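Comparing two grippers in simulation before you buy either

Posted by Ánh Lưu, 20 January 2020

Vendors love a payload number. Trostell prints one, Bredimden prints a bigger one, and neither tells you whether the fingers will clear the side of your bin. So I run both in a simulated cell first. I don't trust the simulator much either, but it is cheap to be wrong in.

1. Build the cell you have. Arm, table, mat, bin, and the clutter on the floor. Put the bin where your operators would put it, even if that makes the arm fold up awkwardly.

2. Leave gripper one at its default settings. Write down the closing force before you touch anything. Mine was set to 70, in units the manual never names.
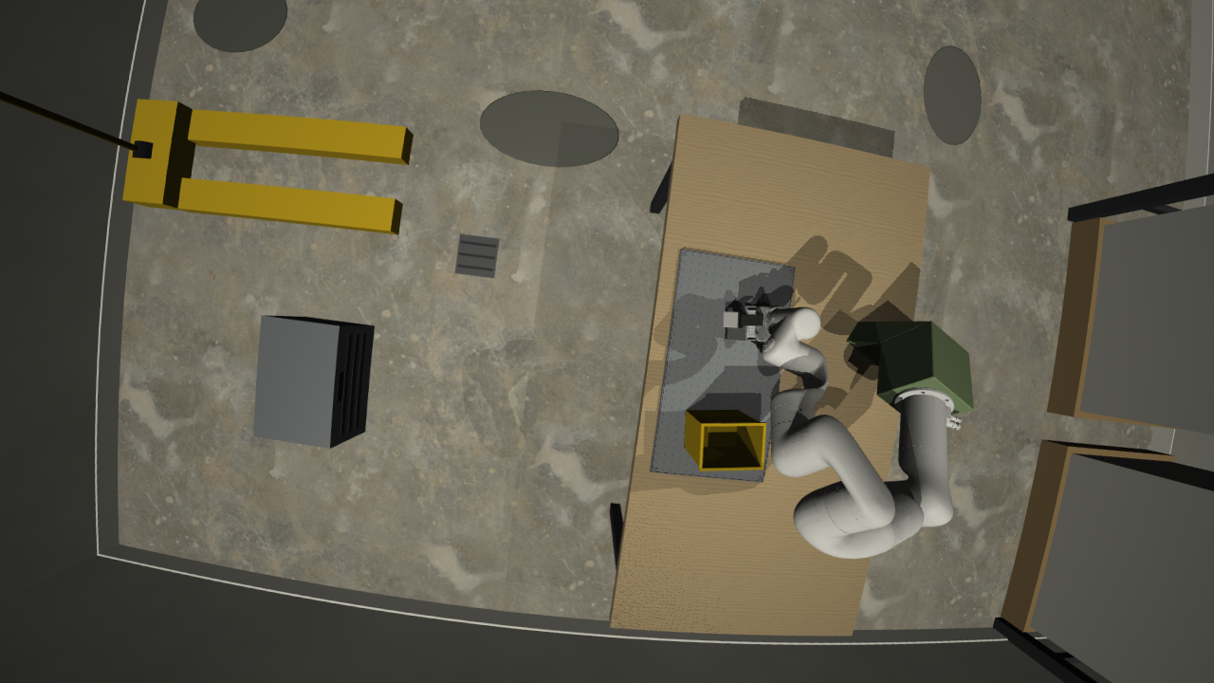
3. Run 30 picks with the same part and the same start pose. Lộc Châu wanted to randomize the poses from the first run. Don't, or you won't know if you are testing the gripper or the planner.

4. Now change the part. A plain block flatters every gripper I have tried. Use a holder with open sides, something with an edge the fingers can miss, and approach it from above.

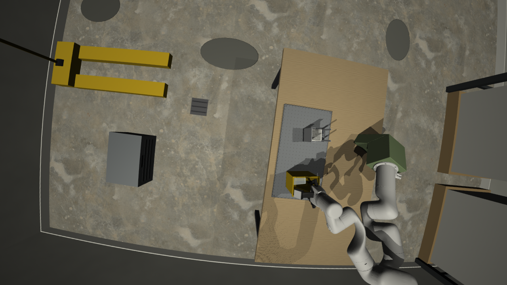

Gripper at the yellow holder, over the perforated plate. The white rack insert is inside.

Watch the contacts and ignore the success flag. Mạch, the controller we use, will report a grasp when one finger is touching and the other is close. I went back through 322 logged grasps and stopped believing that flag.

5. Try a sloped face. Flat jaws on a slope are where the data sheets go quiet. Lower the approach speed, log the contact normals, and look at the pose from the side — the overhead camera hides too much.

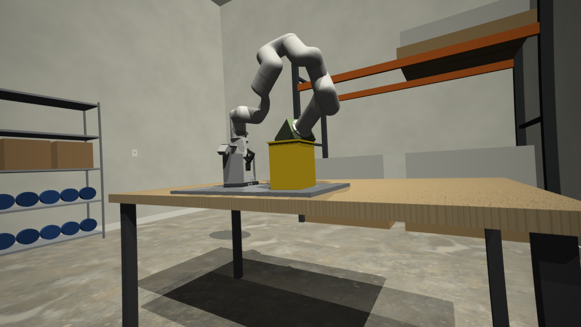
Side view with the green wedge on the yellow box. Check the contact on the sloped part from this angle.

6. Swap grippers and repeat steps 2 through 5. Re-enter the tool offset by hand. Petent's import script kept the old one on me 4 times.

If the two come out close, call it a tie and borrow real hardware. Simulated friction is a guess, and I wouldn't sign a purchase order on it.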